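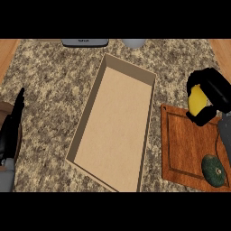

Royals & Church

18 January 2024

Bishop steps back from Kostley jubilee service, palace stays quiet

More questions than answers out of Kostley this morning. Bogdan Olteanu, the bishop who was due to lead the jubilee service in March, has pulled out. No reason given. Two lines on the diocese website, posted late last night, and that was it.

The service marks 70 years since the old cathedral reopened its doors. Big deal locally. The royal party was expected to sit up front, the choir has been rehearsing since the fall, and the invitations went out before Christmas. Olteanu's name is printed on every one of them.

He is 68. Friends say his health is fine, and that he was out walking his dog as usual on the morning the notice went up. One priest in the diocese, who asked not to be named, put it down to a row over the guest list.

"He wanted the parishes in and he was told there wasn't room," the priest said. "He doesn't take that sort of thing well. Never has."

The numbers are tight, that much is clear. The nave holds plenty but the front block has been cut to 60 seats for security, and the palace is understood to want most of those. Parish groups were offered 7. Sana Boiko, who runs the parish council at St. Anne's, called it an insult.

"People here raised the money for the roof. Now they get to watch it on a screen in the hall."

Asked whether the bishop had spoken to her about it, she said he had, twice, and that she would keep the rest to herself.

The palace would not comment on seating. A spokeswoman said only that the family was "looking forward to the day" and that arangements were a matter for the cathedral. The cathedral office said arrangements were a matter for the palace. So there you go.

Who steps in? The dean is the obvious choice, and he has done it before, at the memorial service two years ago when Olteanu had the flu. But he is due to retire in the spring and is said to be less than keen. A visiting bishop is the other option. That would need sign-off from the synod, which doesn't meet again until after the deadline for the printed program.

Then there's the sermon. Olteanu had already handed in a draft, according to two people who have read it. Both said it had some sharp words about the church getting too cosy with money and titles. Neither thought it would of made it through in one piece.

The broadcaster is still planning to carry the service live. Furnudik, the firm handling the sound and lighting, said nothing had changed on it's end and crews would be in the building the week before as booked.

The diocese says a new name will be announced "in due course." Calls to the bishop's home went unanswered.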